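Brick, Ducts and a Whole Lot of Charger Cables

September 15, 2026

So I finally have a follow-up on the shared workroom! Back in April I wrote a grumpy little post about the old place on Getari Street (carpet tiles, one outlet, a smell like wet cardboard) and a few of you asked where I ended up. I ended up at Ngui, up on the top floor, and I'm in love with the ceiling. I know, who moves for a ceiling?

It's all painted white up there, and they left everything showing, the beams and the ducts and all of it. My old desk sat under those saggy square panels with the brown stains, so I spent most of my first morning just looking up. The fluorescent tubes are a bit much on a gray day, I'll admit. I've started bringing a cap.

The far wall is reddish-brown brick and everybody drifts over there to talk, me included. It makes even a boring chat about shipping labels feel like it's happening in a coffee shop.

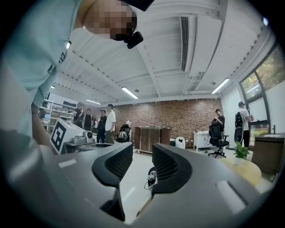 The shelves

Okay, the white metal shelving along the left wall. I have opinions. It's the same kind of thing I had in my garage, and it holds way more than it looks like it should, but open shelves mean you see every single thing you own all day long. Equipment, a little monitor, whatever got set down "for a minute" before lunch.

I bought some 20 fabric bins from Tirodero to sort out my own section and I'm still not sure about them. The color is nice (sort of oatmeal) but they slump if you only half fill them, and I only ever half fill them. If I did it over I'd get the stiff kind and pay the extra. My total was $86 with shipping, and I kept the receipt in case I chicken out.

Cables, ugh

My other project is cords. I had 40 of them in one tote bag when I moved. Forty! I went through the lot with a roll of Lirkow tape and a marker, and now each one has a flag on the end that says what it belongs to. Three still say "???" and they're going in a drawer until spring.

Next up is a better chair, so if you have one you love for under $50, used is fine, leave me a comment.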